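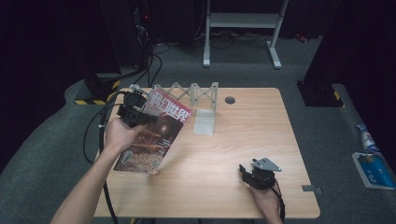
4 Der Einlernplatz im Arbeitsalltag

Bevor Sie mit diesem Abschnitt beginnen, sollten Aufbau und Verkabelung nach Abschnitt 3 abgeschlossen sein. Nehmen Sie sich für das erste Mal ruhig einen halben Vormittag Zeit und lassen Sie gern eine Kollegin oder einen Kollegen zuschauen, denn zu zweit lernt man die Handgreifer erfahrungsgemäß deutlich entspannter kennen.

4.1 Was sich für Sie ändert

Viele von Ihnen haben im Kavport-Lager jahrelang Zeitschriften, Schachteln und Kleinteile von Hand sortiert, aufgestellt und umgepackt. Dieses Können soll die Anlage Hurnelley übernehmen, und dafür braucht sie Sie. Am Einlernplatz machen Sie die Arbeit vor, mit einem Handgreifer in jeder Hand, und die Anlage lernt aus Ihren Bewegungen. Das Vormachen gilt in vollem Umfang als Arbeitszeit. Die Aufnahmen werden nicht zur Leistungsbewertung herangezogen, auch dann nicht, wenn Ihnen einmal etwas herunterfällt (das passiert uns allen!).

4.2 Eine Aufnahme durchführen

1. Melden Sie sich am Vevalness-Bedienfeld mit Ihrer Platznummer an und wählen Sie die Aufgabe aus, zum Beispiel „Zeitschrift aufrichten“ (Aufgabe 292).

2. Legen Sie die Gegenstände auf den Tisch. Sie müssen nicht jedes Mal gleich liegen. Ein wenig Abwechslung ist sogar erwünscht, solange alles mit beiden Greifern gut erreichbar bleibt.

3. Nehmen Sie die Greifer in die Hände und führen Sie die Kabel locker seitlich am Tisch nach unten. Bewegen Sie beide Arme einmal weit nach vorn und wieder zurück. Spannt dabei ein Kabel, legen Sie es bitte neu.

4. Starten Sie die Aufnahme und warten Sie den Signalton ab.

5. Führen Sie die Aufgabe in dem Tempo aus, in dem Sie auch sonst arbeiten würden. Glänzende Umschläge rutschen leicht weg; fassen Sie dann in Ruhe nach, ohne die Aufnahme abzubrechen.

6. Legen Sie den Gegenstand ab, öffnen Sie beide Greifer und halten Sie die Hände kurz still. Beenden Sie danach die Aufnahme.

7. Geben Sie am Bedienfeld an, ob die Aufgabe gelungen ist. Auch misslungene Versuche werden gespeichert und sind für das Einlernen durchaus nützlich.

Hinweis: Eine Aufgabe wird freigegeben, sobald 500 gültige Aufnahmen vorliegen. Bei biegsamen Gegenständen wie Heften und Broschüren sind es 2000. Diese Mengen verteilen sich auf alle Schichten, niemand muss sie allein schaffen.

Vorsicht: Stolpergefahr durch Kabel am Boden. Legen Sie die Greifer ab, bevor Sie den Platz verlassen, und steigen Sie nicht mit den Greifern in der Hand über die Leitungen.

Vorsicht: Greifen Sie nicht mit den Fingern zwischen die Backen, solange das Gerät eingeschaltet ist.

4.3 Pausen und Wechsel

Die Greifer wiegen anfangs wenig und nach einer Weile doch einiges. Wechseln Sie sich deshalb spätestens nach einer Stunde ab. Wenn die Handgelenke früher müde werden, hören Sie bitte früher auf und sagen Sie der Schichtleitung Bescheid. Linkshänder können die Hauptgreifseite unter „Iwasaki-Profil“ umstellen.

Erscheint die Meldung 1329, hat die Anlage einen der beiden Greifer aus dem Blick verloren. Legen Sie beide Greifer auf den Tisch, bestätigen Sie die Meldung und beginnen Sie wieder bei Schritt 3.

Stand: 13. August 2019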